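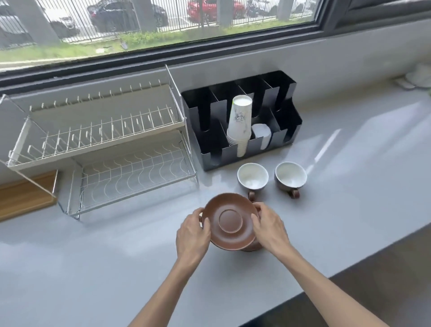
June, morning. Continued with the archive on the Briltside school board and its contract with the Veltum language institute. The question for this week is who pays for the teachers, because the minutes and the contract give two different answers. I learned to check the back first, as one does with a saucer held up by the rim to see the foot ring, and the useful part was again on the back pages. Annex 2 says that Veltum pays the salaries but the board pays the housing. In the minutes the housing is not mentioned.

Scanned pages so far: 504. Of these, 43 are too pale for the text recognition and I must type them by hand. Remo Schnyder offered to take half — I accepted.

Huguette Carrier sent her notes from the parents' meeting. She writes that the board spoke of a fee of 2,000 per school and year, but she did not hear if it is paid to Veltum or by Veltum. Please do not use this number in the draft until we have it on paper.
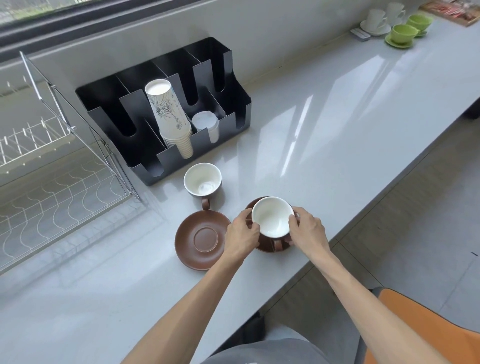 Brown cup on its saucer, a second saucer to the left.

Afternoon. Rezaei translation of the contract compared with ours. One difference matters: clause 9, where we wrote "consult" and they wrote "inform". I asked Remo to read the original again without seeing either version.

To do: letter to the board about the missing housing costs. Rename the scan folders, the present names are confusing also for me.

Reading time: 2 min

Home | Notebook | Sources | People | Contact

Recent entries
Cosivance grant list, first reading
How we number the Briltside minutes
Clause 9 and the older Veltum contracts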